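# Training a handle grasp policy from wrist camera views
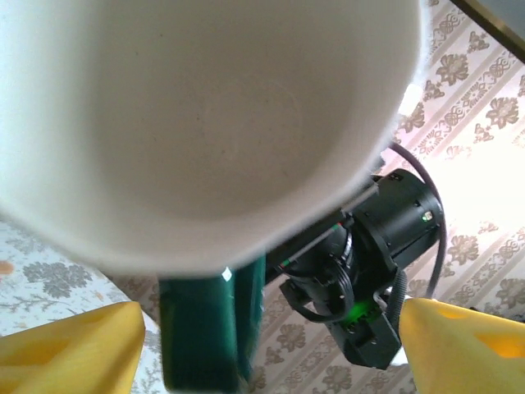

*Wrist view at the handle, one finger each side. Mug fills most of the top left.*

Quick write-up of how we do the mug task on the Clondham setup. Assumes you've got teleop working and the Hastora logger installed. If not, do that first.

## 1. Record demos

- 8 sessions, same mug, move it between every run
- turn the handle too, not just the position. We forgot this in the first batch and the policy only knew one angle
- start from a different arm pose each time
- stop recording when the mug is back down, not when it's lifted

Keep the bad ones in a seperate folder. You want them later for step 4.

## 2. Check the close-up frames

Open the last bit of each approach and look for two things: both fingertips in view, handle between them. A pale mug up close is nearly all blank wall, so the rim and the handle are what the network has to go on. Ours has a dark green handle against an off-white inside, decent contrast. Plain white mugs are harder, leave them till the rest works.

Exposure: lock it. Auto exposure pumps up and down when the mug gets near the lens and the background blows out. A bit of white at one side is fine, whole rim gone is not.

## 3. Label the grasp moment

We mark one frame per demo, the last one before the fingers start closing. Everything before = approach, everything after = grasp. Yurchenko labels (the old scheme) had five phases, we dropped to 2 and lost nothing we could measure.

Then trim. Any idle frames at the start go.

## 4. Train

- crop nothing, the fingertips sit in the bottom corners and a centre crop throws them away
- colour jitter on, horizontal flip OFF. Flip swaps the fingers and the actions no longer match
- batch size whatever fits
- 2,000 steps for a first look, then decide

Hold out one full session. Don't split by frame, neighbouring frames are nearly the same and your validation number will look lovely and mean nothing.

## 5. Test

10 cm grid on the table, one try per square, write down where it fails. Our last run on Sunday got 9 squares in a row then missed the same corner twice. Corner wasn't in the demos. Added a few, retrained, fine.

If it closes early, check teh label frames before touching the network. Nearly always that.

## To do

- second mug
- try the Prandton encoder, same data
- redo step 2 as a script, doing it by eye is slow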